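Robotics Club Notes: The Chemistry Bench

June 2026

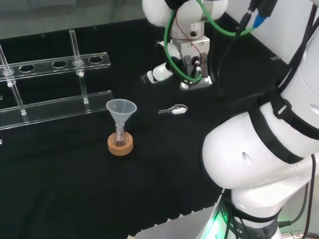
The plan for the term was modest. Two arms, a few pieces of glassware, and a pour from a test tube into a flask without anybody reaching for the paper towels. Sombat Hemmin, who wrote the plan, had allowed 3 meetings for it. We are now well past that and on friendly terms with the paper towels.

Clear glass is a miserable thing to ask a camera to find. The black cloth helped, after a month in which the software kept proposing that our test tubes were a reflection, a smudge, or part of the wall. The flask sits in a cork ring these days and has stopped wandering off whenever an arm brushes past. Putting a funnel in its neck was Prasert Yensuk's idea. A few members felt this was cheating. Those members were invited to write the pouring code themselves, and the discussion moved on.

The best run so far was at the Prurkbridge open evening: 46 clean lifts from the rack before a tube came up crooked and the arm, quite sensibly, refused to continue. The audience clapped anyway, possibly to be let out.

Between now and October we want both arms working on the same pour, one steadying and one tipping, at nearly the speed of a bored sophomore. Our glassware budget is $250, so please lift slowly.

New members are welcome at any skill level. Bring a laptop and closed-toe shoes, and see Prasert about a login before you touch the arms.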